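How to write a short recap of a TV serial episode

I write recaps of daily serials for a small fan page, Flevummont. Many readers ask me how to do it, so I put my steps on this page. My examples come from the family drama Worance.

Step 1. Watch the episode once without notes
Follow the story only. On Friday the episodes are longer, so leave yourself more time.

Step 2. Write down the turning points
Choose four or five moments which change something between the characters. A quarrel at dinner is usually not one of them. When Mrs. Bartoš hides the letter, it is one.

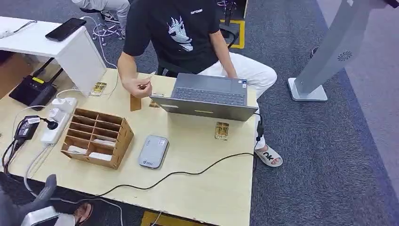
A reader asked under the first version of this page whether the scenes must stay in the same order as on the screen. I keep the order, but I join two scenes if they belong to the same story line.

Step 3. Write in the present tense
"Omell leaves the house" is better than "Omell has left the house." Keep every sentence short. My limit is 10 sentences for one episode.

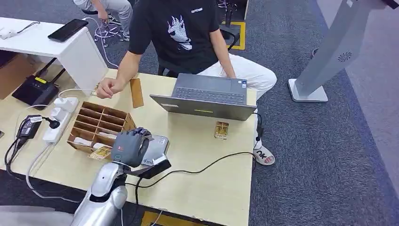 Step 4. Put the ending last
Do not give away the final minute in your title. Write "Omell makes a decision" and let the last line tell which one. If the preview for the next episode is shown, add it separately under the word "Precap."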